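Crónica de una mañana en la fábrica de lanas Huaranga

Llevaba tanto tiempo tejiendo con la lana de Huaranga que ya me daba un poco de vergüenza no haber ido nunca a ver dónde la hacen, sobre todo teniendo la hilatura a menos de dos horas de casa. Así que cuando Elvira Urrego me escribió para decirme que en septiembre abrían las puertas a los talleres de punto y que le sobraba una plaza en el coche, contesté que sí antes de mirar la agenda (luego la miré, y hubo que mover al dentista).

Salimos a las siete, todavía de noche, con un termo de café y una tortilla que Elvira había hecho la víspera y de la que quedaba poco más de la mitad cuando llegamos. El camino es bonito en cuanto se deja la nacional: una carretera estrecha que va siguiendo el río, con los chopos empezando a amarillear por arriba y muchas curvas. Si os mareáis, id delante. Yo fui detrás, con las bolsas, y lo noté.

La fábrica está a la salida del pueblo de Stillorance, en un edificio alargado de ladrillo con el tejado en dientes de sierra, de esos que se hacían para que entrara la luz del norte. Nos recibió Rocío Sotelo, que lleva la parte de tintes y que esa mañana hacía también de guía. Éramos 16, casi todas de grupos de punto de la comarca, más un matrimonio que tiene un rebaño pequeño y venía a preguntar por los precios de la lana sucia. Hicieron muy bien en venir, porque sus preguntas fueron las mejores de toda la visita.

Empezamos por el almacén de vellones, que es lo que más me gustó y donde más olía. Es un olor espeso, a oveja y a cera, que se te queda en las manos y en el jersey, y que a mí me llevó directa a casa de mi abuela. Los vellones llegan en sacas enormes y se abren sobre una reja, y allí se van apartando las partes de la barriga y las patas, que son más bastas y se venden para aislamiento. Rocío nos dejó meter las manos. Nos enseñó a coger un mechoncito, tensarlo junto a la oreja y dar un tironcito seco: si suena limpio, la fibra está sana; si cruje, la oveja pasó una mala temporada y la lana se romperá justo por ahí. Estuvimos un buen rato todas tirando de mechones con cara de afinar un violín.

Luego viene el lavado, en una fila de tinas largas donde la lana va pasando despacito de una a otra, cada vez con el agua más clara. Hace un calor tremendo en esa nave. Nos contaron que la grasa que sale se recoge aparte y se la lleva una casa de cosmética, y que el agua la reutilizan todo lo que pueden. El señor del rebaño preguntó cuánto peso se pierde y la respuesta nos dejó a todas calladas: según la raza, casi la mitad de lo que entra se va por el desagüe en forma de grasa, tierra y pajitas. Desde entonces miro los ovillos con más respeto, y el precio también.

En la sala de cardas ya no se podía hablar. La carda grande es una Vodell antigua, pintada de verde, con unos rodillos cubiertos de púas finísimas, y por un extremo le entra una nube revuelta y por el otro le sale un velo que parece que se va a deshacer con solo mirarlo. Me habría quedado allí hasta la hora de comer. Rocío nos explicó a gritos (y después otra vez, ya en el pasillo, porque no habíamos entendido nada) que ese velo se parte en tiras y que las tiras van a la hilatura sin torsión ninguna, como churros blanditos. Al lado hay una máquina más nueva, una Sturnex, para los hilos finos de calcetín, pero ese día estaba parada esperando una pieza.

Me llamó la atención lo pequeña que es la plantilla. Son 19 personas contando la tienda y la oficina, y varias llevan allí desde que salieron de la escuela. La mujer que estaba en la continua de hilar anudaba los cabos rotos sin dejar de mirarnos, con dos dedos, en un gesto tan rápido que le pedimos que lo repitiera y ni aun así lo cogimos. Elvira, que es muy cabezota, lo ha estado practicando en casa con restos y dice que le va saliendo.

Los tintes fueron la parte más tranquila. Tienen un cuarto con cuadernos y cuadernos de recetas, cada una con su mechón pegado, y un color nuevo puede llevarles meses. Yo pregunté por el azul grisáceo de la temporada pasada, con el que hice el chal de mi hermana y que se me quedó corto por un ovillo. Me confirmaron lo que me temía: no lo repiten. Eso sí, Rocío buscó la ficha, que era la 2.667, y me sugirió otro tono con el que rematar la cenefa sin que cante demasiado. Ese detalle, con toda la gente que había esperando, me pareció de una amabilidad enorme.

Acabamos con un rato de mesa para tocar muestras, comparar torsiones y hacer preguntas, que es cuando una visita de estas se anima de verdad. Se habló mucho de las bolitas, tema eterno.
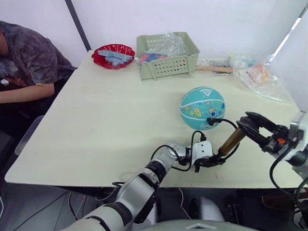

Lo que yo saqué en claro es que un hilo muy suave y poco torcido va a hacer bolitas haga una lo que haga, y que para un jersey de batalla conviene sacrificar un poco de suavidad y buscar tres cabos bien retorcidos. También que la muestra hay que lavarla siempre, siempre, antes de medirla, porque la lana cardada se esponja con el primer baño y cambia bastante. Yo soy de las que miden la muestra recién sacada de la aguja y luego se extrañan, de modo que tomé nota y la subrayé.

De la tienda no voy a contar cuánto me gasté. Diré que hay un cesto con conos de fin de partida a muy buen precio, que los colores crudos se acaban pronto y que no aceptan tarjeta para importes pequeños, así que llevad algo suelto. Elvira encontró un marrón chocolate precioso para una chaqueta de su padre y yo me traje más de 7 madejas en crudo, con la idea de teñirlas yo misma con cáscara de cebolla. Ya os contaré cómo queda.

Comimos en la plaza del pueblo, en el único bar que estaba abierto, garbanzos con espinacas y un flan casero que tembló como es debido. La pareja del rebaño se sentó con nosotras y nos enseñó fotos de sus corderos, todos con nombre, y quedaron en avisarnos cuando esquilen en primavera.

Si alguien del grupo de punto quiere ir, las visitas se piden por teléfono a la propia fábrica, por las mañanas. Llevad calzado cerrado, que el suelo del lavadero resbala, y el pelo recogido para la sala de cardas. Elvira y yo queremos volver cuando tengan la Sturnex en marcha, y en el coche caben otras dos personas si no compramos demasiado.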